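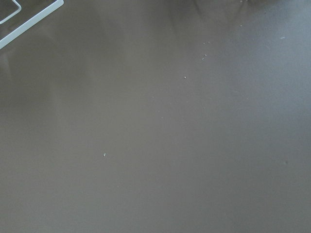 ## Mug rack on the table or up on a shelf?

**plarcombe_pat:** I've been setting up one long brown table for all my kitchen stuff and I can't stop moving things! Right now the pastel mugs hang on a white wire rack, the three little bottles have their own copper-colored one, and the knife just lives on the cutting board. I love the mugs out — my partner says they eat up the table. Thoughts?

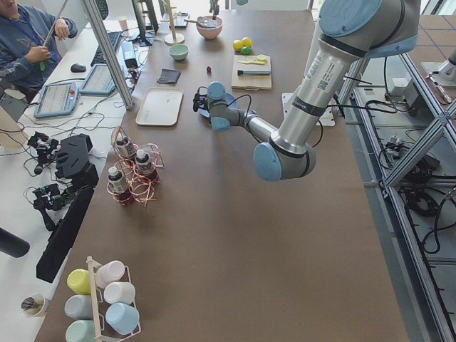
**Likum78:** I'm with your partner, sorry. Anything you use once a day can go up on a shelf. I'd worry more about that knife, though. Get it in a block.

**plarcombe_pat:** Okay, the knife I'll give you. But I drink tea until 3 in the afternoon, so the mugs get used way more than once a day! The bowls I could probably stack, the pink one and the green one anyway.

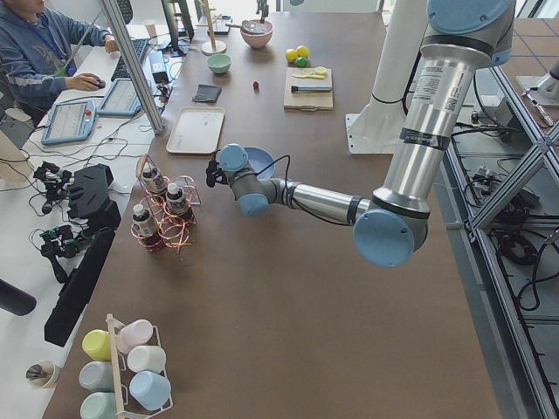
I'd keep the white tray where it is too, below the folded gray cloth. It's handy for spoons.

**Hagos Admasu:** Disagree with Likum78. Shelves just collect dust — keep the mugs, move the bottles.

**Likum78:** Bottles take up less room than mugs!

**plarcombe_pat:** Bottles are staying. I'll try the mugs at the other end tonight.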